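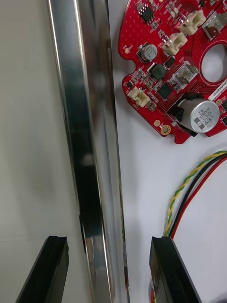

Jul 9, 2018

I have a pinball machine in my dining room, and it works! I've been wanting to write that sentence for most of a year, so let me enjoy it for a second.

For anyone new: last October I drove out past Pramham with a borrowed trailer and came home with a Skastska, an old two-player table with a winter carnival theme. Skaters on the backglass, a brass band, a polar bear in a scarf who looks extremely pleased with himself. The listing said "lights up, does not play," and it had been sitting in a barn under a horse blanket. I paid 400 dollars. My dad's old rule about secondhand stuff was that you should be willing to lose whatever you hand over, and I was, just barely.

What I love about these older tables is that there is no computer in them anywhere. The score, the ball count, whose turn it is, whether the bonus light should be on - all of that is switches and relays and a couple of motors turning in the bottom of the cabinet. When you hit a target, a pair of contacts touches, a coil pulls, and a little reel up in the head clicks over by one. You can stand there with the lid up and watch the game think. I had friends over for chili last month and we ended up playing with the glass off for an hour, just so people could look. (You lose a ball on the floor now and then. The dog is a big fan.)

The sound gets me every time, too. The chimes are real metal bars with a plunger that smacks them, three different notes, and on a good run it goes off like somebody falling down the stairs with a xylophone. My neighbor through the wall has been very sweet about it.

So, what was wrong with it? Mostly dirt. I know that's a boring answer but it's also great news if you're thinking about getting one yourself. Years of dust mixed with old oil had turned into a kind of brown toffee on everything that was supposed to move. The score reels were frozen solid. I took all of them apart at the kitchen table, one each evening after work, and cleaned them with alcohol and cotton swabs, and put each one back before I touched the next. That last part I learned the hard way on a sewing machine years ago. I still have the sewing machine. It still does not sew.

After the reels came the switches, and there are so many switches. They're stacks of thin metal strips with a contact on each one, and they need to be clean and the right distance apart. I used strips of plain business card for the lightly worn ones and a fine file for the ugly ones, and a tiny bending tool I got used for a few bucks. I got weirdly good at it! There's a feel to it, where the strip gives a tiny bit after the contacts meet, and once you know that feel you start finding bad ones by touch.
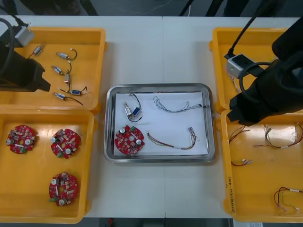
Then I hit the part I'd been nervous about, the coils. The left flipper was weak and the right one didn't do anything at all. The pull on a flipper coil comes from a whole lot of copper wire wrapped around a sleeve, and when a coil sits energized too long it cooks. Mine had a paper wrapper the color of burnt toast, with the part number gone. I spent two nights on forums looking at other people's photos before I worked out which one I needed, and then the parts place I usually order from was out of it.

I ended up calling Siddiqui Electric, the little supply store two towns over. I didn't think they'd have it, they mostly sell breakers and porch lights. The woman on the phone asked me to measure the old sleeve, put me on hold for a long time, and came back with one from a drawer they hadn't opened in years. It was in the original box. I almost cried in my car.

New sleeves made as big a difference as the new coil did, by the way. They're cheap plastic tubes, and the old ones were so worn and grimy that the plunger was dragging the whole way. If your flippers feel tired, try that first before you buy anything else. And unplug the machine before you put your hands in there. Pulled out of the wall, with the plug where you can see it. I'm relaxed about a lot of things and I'm not relaxed about that one.

Soldering was the other thing I had to learn. I'd always thought of it as something you need a steady hand and a degree for, and it's closer to frosting a cake. Heat the part, let the solder flow onto it, take the iron away, don't breathe on it. My first few looked like chewed gum. By the time I got to the last flipper I was showing people my joints on my phone at lunch, which they loved, I'm sure.

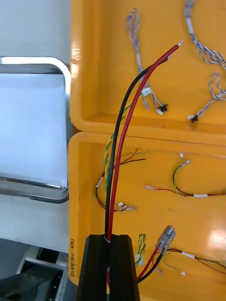

*Red and black leads, stripped at the ends.*

The cosmetic side I'm leaving mostly alone. The playfield has a worn patch in front of the top bumpers where the ball has landed thousands of times, right through the paint, and I've decided I like it. Somebody played this thing hard. There are initials scratched under the lockdown bar and a cigarette burn by the start button, and in the bottom of the cabinet I found a bingo token, a bobby pin and a movie ticket from the Cloltusent, a theater I'd never heard of. I put them all in a jar on top of the machine. If you know where the Cloltusent was, please tell me, I've looked and looked.

I did wax the playfield, and wow. Two thin coats of hard wax and new rubber all the way around, and the ball went from wandering along like a shopping cart to flying. I was playing a whole different game. My high score before the wax was 700 (yes, this table scores low, it only goes up by ones and tens most of the time) and the next evening I got 1,458 with the bear lit up for the entire last ball. I yelled loud enough that the dog left the room.

Still on the list: the tilt is way too touchy, the second player's tens reel sticks when it's humid, and one of the legs has a stripped bolt that I've been ignoring with a folded coaster. I also want to fix the coin door so it takes quarters again. I like the idea of a bowl of them on the sideboard for guests, and then getting them all back at the end of the night.

If you're anywhere near and want a game, send me a note. Bring socks, the floor's cold in there.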